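Cutting the flaps off moving boxes, good or bad idea?

Forum: Home and Storage > Boxes, Bins and Shelves

gretham_attic
June 17, 2022
Hello all. I am putting winter clothes and papers away in the attic, and I have many brown boxes left from our move in May. My wife wants to cut the flaps off all of them, so that they stand open on the shelf and we can see inside. I think a box without flaps becomes weak. Who is right? Please excuse my English, it is my third language.

pennerA
Your wife is right for the shelf and you are right for the attic. Without flaps the top edge bends when you lift it full. For light things on a shelf this does not matter.
Amrit Penner

toolshed50
Disagree. I cut all of mine and I carry them up and down the stairs. If the box is small, the walls hold well enough. Big boxes, no, those go soft in the middle of the long side.

gretham_attic
Mine are medium, I would say. The papers are heavy, the clothes are not.

pennerA
Then leave the flaps on the paper boxes. Also dust! An attic is full of dust, and an open box collects it from the first day.

snaedis_th
I did this work last month for my hallway closet, so maybe I can help. I use a sharp knife and a metal ruler, and I cut a little above the fold, never in the fold. In the fold the cardboard is already pressed flat and it tears later. My cut edges are not beautiful, you see the small ribs of the inside layer, but for a closet it is enough. If you have small children you can put paper tape over the rim, because it scratches the hands.
Snædís Thorlacius

toolshed50
I cut exactly in the fold and never had a tear. It is also much faster.

snaedis_th
Maybe your cardboard is thicker than mine. Mine came from a Watkins order and it is only one layer of ribs. I tried the fold on two boxes and both opened at the corner.

gretham_attic
Can you show how the edge looks after the cut? And do you put something at the bottom?

snaedis_th
Nothing at the bottom for scarves and hats. For shoes I put an old towel. You can see the ribs on the right side of the rim.
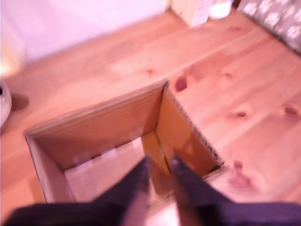

Re: Flaps off or on for heavy papers

pennerA
For papers I would still keep the flaps, but fold them down on the outside and tape them. Then the rim is double and it stays stiff, and the box is open as your wife wants. When it goes to the attic you fold them up again.

toolshed50
Folded down they take more space on the shelf. With my shelf it would not fit, I have 50 mm free on each side and I want to keep it for my fingers.

gretham_attic
This is a good middle way, thank you. I will fold the flaps outside for the papers and cut them off for the clothes, with a sheet over the top for the dust. My wife has already cut two, and I must say they stand quite straight.

snaedis_th
Write on the short side what is in each one, before you put them up. I forgot this and had to take everything down again.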